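The long fold

Teaching machines by example is sold as the simple way. Watch what the simple way asks for.

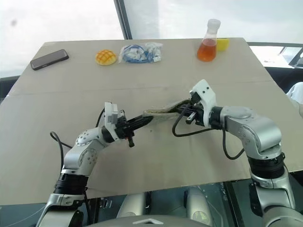 One reader of our last piece on robots wrote in to say that if a machine needs to be shown a job hundreds of times before it can manage it once, then it hasn't learned the job at all, it has been worn down by it. I have some sympathy with that letter. I read it again on the train home from Stukdale, where I had spent a day watching people collect what the trade calls demonstrations.

A demonstration is one go at a task, done by the robot's own arms while a person steers them, and saved with everything the cameras and the joints had to say. Pile up enough of them and you feed the pile to a learning system, which is supposed to find the pattern. No one writes a rule for how to hold a strip of cloth. The cloth gets held, over and over, and the rule is meant to seep out.

The firm at Stukdale is called Brova. It doesn't build arms. It gathers examples and sells them on to companies that would sooner buy a pile than make one. Work goes in blocks of 60 minutes with a break between, and by the end of my second block I had stopped finding it clever and started finding it slow. A grip, a lift, a pause while the operator thinks, a second grip. Anyone who has tried to fold a fitted sheet in oven gloves will know the pace.

What bothered me was less the slowness than the question of who decides what counts. At Brova every attempt is marked as kept or thrown away. The written guide for doing this ran to two pages, and most of that was about file names. On the matter of quality it said an attempt should be kept if the result was "acceptable". I asked acceptable to whom, and was told that the operators develop a feel for it. I'm sure they do. So does a football crowd.

This matters because the machine copies what it is given. If a tired operator fumbles the left hand late in the day and the attempt is kept because the thing ended up where it should, the fumble goes in the pile too. Brova's answer is that fumbles are useful, as the system gets to see a mistake being put right. That may well be so. It is also exactly what I would say if I had a great many fumbles to sell.

Then there is the clutter. The table is dressed with odds and ends that have no part in the task, a phone and a bun and a flask among them, and the idea is that a system raised on a bare table will go to pieces the first time it meets a real one. Fair enough. But clutter chosen by people who want good footage is still tidy clutter. It sits at the back and keeps out of the way. My kitchen table doesn't do that, and I doubt yours does either. I'd like to see the trials where the bun is on top of the cloth.

Two hands make it harder again. One arm picking up a block is an old trick by now, and the demonstrations come cheap. Give both arms the same soft thing to hold and each of them has to answer for what the other is doing. Pull a little too much on one side and the other end goes with it. The operators feel none of this through their controls, or so they told me, and go by eye. So what gets saved is a person guessing at tension, and what gets learned is the guess.

A rival outfit, Jurnow, says it has dealt with this by using more operators. It has 24 on its books, against five at Brova, and its sales booklet makes a good deal of "variety of human style". I can see the sense in it. I can also see a learning system trying to take the average of 24 people's ideas about how to pick up a sleeve, and ending with an idea that belonged to none of them.

Neither firm would show me a test on objects the system had not met in training. Brova said results were coming in January. Jurnow said results belonged to its customers. The Koutsoukos project, which uses examples from both, has put out a film of a robot folding cloth without help, and very nice it is. The film doesn't say how many goes it took to get, or what became of the rest.

I don't think anyone here is lying. The people I met work hard at a dull job and believe it will pay off, and perhaps it will. But the claim has quietly grown. It used to be that with enough examples a robot could learn one task. Now the same pile, or a slightly bigger one, is going to teach it tasks it was never shown. I asked at Stukdale how much bigger. The answer was that they would know when they got there, and then the break was over and the arms started up again.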